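Prusterside kitchen sim: read me first

Updated November 26, 2022 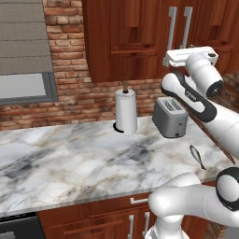
G'day, and thanks for pulling this down. I look after the practice kitchens we use for planning the arm rollout at the Prusterside staff kitchen, and this file is the long version of what I keep typing into chat. If you only want to run the thing, skip to "Getting it going".

What's in the folder

There are 82 saved episodes across 6 kitchen layouts. Each episode has the joint positions, the gripper state, the rendered views and a short text label for the task. All of it is simulated, so please don't quote any timing out of it as if it came from our real benches (someone did this in July and I spent a fortnight un-promising things to the catering crew!).

The layouts are home-style kitchens, with marble counters, timber cupboards and a brick wall behind. Our actual kitchen at work is a lot plainer. I kept the fancy ones because shiny toasters and swirly marble are hard on the vision side, and I'd rather it struggled here first.

Objects get dropped in from a shared list, so you'll find a fish sharing a bench with a toaster and a paper towel roll. The list is in objects.txt and you can trim it.

Who asked for it

The kitchen staff, mostly. Before we had any of this, the plan from Killey (our fit-out contractor) was one arm doing the whole wipe, clear and restock round, and the crew found out from a floor plan taped to the fridge. Not a great start. So now anyone on shift can watch an episode and write down what they'd hate about it. The big ones so far:

- They want to keep the cooking. Clearing and putting away is what wrecks their backs and wrists.
- Reaching past a moving arm to get to the upper cupboards is a no.
- Whoever is on shift needs the stop button, and shouldn't have to ring IT to start it again.

We've changed the roster because of the first one. Two people on the early shift now do prep for the full shift, and the arm's jobs are written on the same board as everybody else's. I'm still not sure how the afternoon crew feel about it, so ask them before you ask me.

Getting it going

Unzip, open the Bastos folder (that's the viewer, named after nothing in particular) and run start. It wants 4 GB free. The Sunix export is there too but it drops the labels, and I haven't had time to fix that.

Known problems

Cupboard doors in layout 2 sometimes swing straight through the arm. Ignore any contact readings from that one.

Comments go in notes.txt, newest at the top please.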